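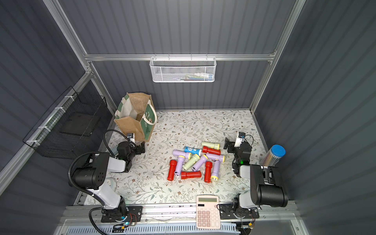
Torches in red, purple, green and blue on the leafy mat

Light piece triggers itself when the LEDs come on

Cledwyn Edwards
Member
16 February 2023

I am building a wall-hung piece for the foyer at Lemgate. It has a light sensor in a tube at the front. When a visitor stands close, their shadow falls on the tube, the reading drops and the LEDs behind the fabric get brighter. When they walk off it fades back down. There are 200 LEDs on a single strip, a Trilard controller and one 5 volt supply for everything.

With the strip unplugged the sensor behaves. It sits near 4,000 in an open room and falls a long way when I put my hand over it. With the strip plugged in but dark it rests at 3,366, give or take very little. As soon as the LEDs come up past half brightness the reading starts jumping about, and the piece either flashes on and off or gets stuck fully bright with no one near it.
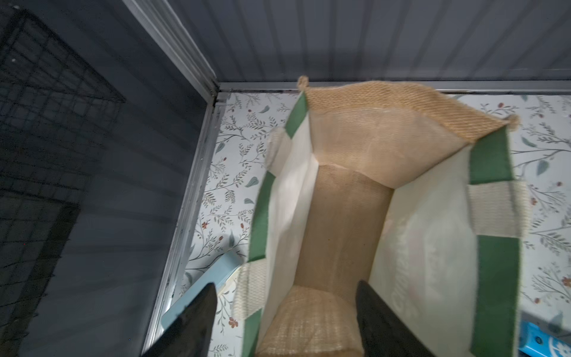 I have tried averaging the readings in the code. That slows the flashing down but does not stop it. I have also swapped the sensor for a new one of the same type and got the same result.

The sensor wire runs down the same channel as the LED power wires. I would like to avoid taking the back off again if I can, as it is glued along one side. Is this a code problem or a wiring problem?

Aled Gwilliam
Member

Probably the sensor. Cheap ones are all like this. I had one on a floor piece and ended up using a pressure mat from Vemance. Works fine, though you do have to hide the mat.

You could also just turn the brightness down.

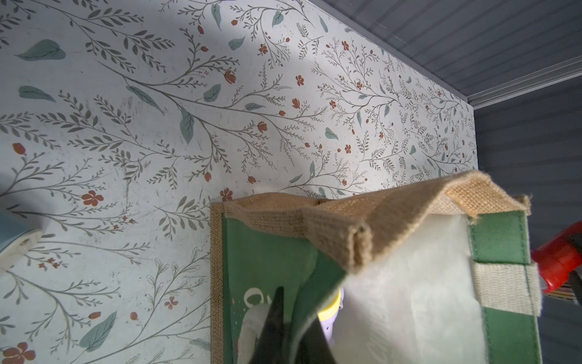 Printed leaves and rust-red flowers, with the ribbed wall panel at the far side

Aiguo Qiu
Member

A new sensor gave the same result, so I would leave the sensor alone. It sounds like two faults at once.

The first is the supply. Your resting value changes when you plug the strip in, even with the LEDs dark. Measure the voltage at the controller with the strip off, then with it at full white. If it sags, the sensor reading will move with it. Run a separate pair of wires from the supply to the strip, and another pair to the controller, so that they only meet at the supply terminals. Join the grounds there and nowhere else. Feed the far end of the strip as well, as 200 LEDs from one end is a lot for thin wire.

The second is light getting back into the tube. Cover the front of the tube completely with black tape and bring the LEDs up slowly. If the reading still jumps, it is electrical. If it only jumps with the tape off, the sensor is seeing your own LEDs through the fabric. Line the tube with black felt and make it longer.

Do the tape test first. It takes a minute and you don't need to open the back.

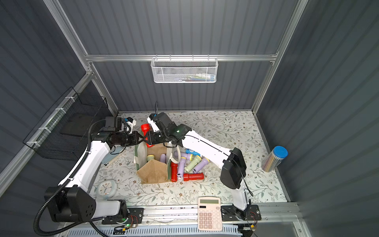 Dörte Hagedorn
Moderator, Light and Sound board

I agree with Aiguo about the order of testing. Two things to add.

Use separate thresholds for coming on and going off. At present I suspect you have one number, and any reading that wobbles across it will flip the piece. Set the "off" value well above the "on" value and require 3 readings in a row before changing state. This won't cure a sagging supply, but you will want it in a foyer anyway, where daylight moves across the wall.

Also move the sensor wire out of the power channel. If the back really can't come off, run it down the outside edge under cloth tape. We did that on a piece for the Hughes room last June and it stayed up for the whole show.

Ashwin Alva's wiring sheet in the board's file area has the supply layout drawn out. Check your fuse rating against it before you add the second feed.

Cledwyn Edwards
Member

Tape test done. It still jumps with the tube covered, so it is electrical. The supply drops to 4.3 volts at the controller on full white. I will run the separate feeds and take the back off after all.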